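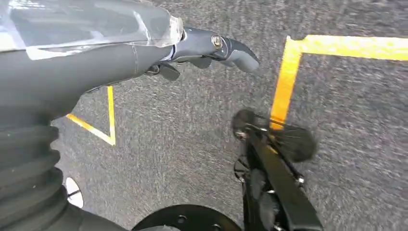
Clasholm Robotics Club: Frequently Asked Questions
Last updated 16/04/2023

Do I need to know anything about robots to join?

No! Lots of our members started without ever having held a hex key. We teach wiring, basic programming and safe handling in the first month, and after that you learn by sitting next to somebody who is stuck on the same problem. If you already know Python or have built things in your garage, great, you'll be put to work even sooner.

Who can be a member?

Any student enrolled at Clasholm, in any major and any year. Right now there are 31 of us. We have engineers, of course, but also people from music, nursing, geography and a very determined corner of the history department. Staff and alumni are welcome at open evenings but can't compete with us.

Where and when do you meet?

The talks and the programming sessions are in Room 204 of the Jollthorpe Building, two evenings a week during term. The robot work happens downstairs in the Jollthorpe workshop. Check the calendar on the home page before you come, because room changes go up there first and we don't always get to the posters.

What are you working on this year?

Our big project is Vemano, which is the name for everything we do with arms: reaching, gripping, carrying and putting things back down where they belong. The putting down is harder than it sounds. An arm that picks up a part neatly can still set it down crooked, and then the next pick fails, and then you're in the logs until closing time. We love it.

There is also a smaller group working on mapping and navigation, and a group that does nothing but cables. Join the cable people at least once. You'll come away with tidier habits and a strong opinion about zip ties.

What is the Marinho Challenge?

It's the student competition we enter every July. Each team gets a set of handling tasks and up to 600 points across two rounds. You score for finishing a task, for doing it cleanly, and for your written log. The log counts for more than new people expect, so we practice writing it from the start.

Can first-year students be on the competition team?

Yes, and they have been on it every year we've entered. We pick the team in late spring from the people who have been coming regularly and want to go. If you aren't picked to travel, you can still do test runs, write code and help with the practice rounds at home.

What happens at a typical workshop session?

We start standing up, with one person reading out the last entry in the log so everyone knows what state things were left in. Then we split into groups of four: one on the controls, one on the stop button, one watching the arm and one writing. You swap jobs after every few runs. The person on the stop button doesn't chat, check their phone or help with the code — that's the one job where we get strict.

In between runs we look over whatever the arm is working near. Around a machine with frames, brackets and linkages there are a lot of places for a hand to end up where you didn't want it, so we plan the approach slowly first and only then at working speed. Slow runs can be wonderful to watch, by the way. You see every small hesitation in the motion and start guessing at what caused it. 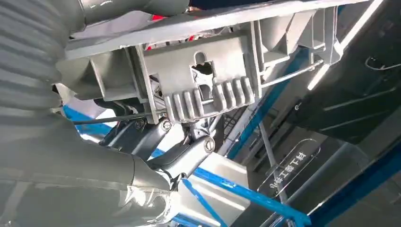 I came for the programming and ended up caring much more about where the bolts are, one comment on our feedback form said, and I wish I'd been told to spend my first month just watching the arm from different sides. We've taken that advice. New members now spend their first two workshop sessions as watchers, moving to a different spot for each run, and they write down what they could and couldn't see from there. Those notes go straight into the planning for the next session.

Will I get to drive the arm myself?

Absolutely. Once you've done the safety talk and your two watching sessions, you get a short supervised turn at the controls. Everybody's first turn is jerky. Mine was so bad that the log entry just says "let's try again." By your fifth or sixth you'll be asking for harder tasks.

Is there a safety test?

There's a talk and a walk-through in the workshop, and then you show us that you can stop the arm from either side. Ask about anything you're unsure of, as many times as you like. You'll need closed shoes, long hair tied back, and no lanyards, loose sleeves or dangling earphones. Safety glasses are on the shelf by the workshop door.

What does it cost?

Joining is free, and so are the tools and parts you use in club time. If you travel to Marinho you pay for your own food. The club covers the rest, thanks to the bake sales (please buy a brownie).

Do I need my own laptop?

It helps, but there are shared machines in 204 with everything already installed. If you bring your own, do the setup at home the night before. The building wifi is slow when we all download the same package at once.

I missed the start of term. Can I still join?

Sure. We run the safety talk again whenever there are a few new people waiting. The only hard cutoff is the Marinho sign-up, and even after that there is plenty to do.

How much time does it take?

As much as you've got. Some members come to one session a week and that's completely fine. In the last stretch before the competition the travel team is in the workshop most evenings, so be realistic about exams if you want to be on it.

Can I use club work for a class project?

Often, yes. Several people have used Vemano runs as data for a term paper. Talk to your instructor first, then tell us which logs you need, and credit whoever wrote them.

Can I visit before I decide?

Please do! Come up to 204 at the start of any talk and say you're new. If you'd like to see the workshop too, wear closed shoes and we'll walk you down afterward. Under-18 visitors need an adult with them downstairs.

How do I sign up?

Fill in the form on the Join page with your student email. You'll get a reply with the next safety talk and a link to the log, which you're welcome to start reading right away.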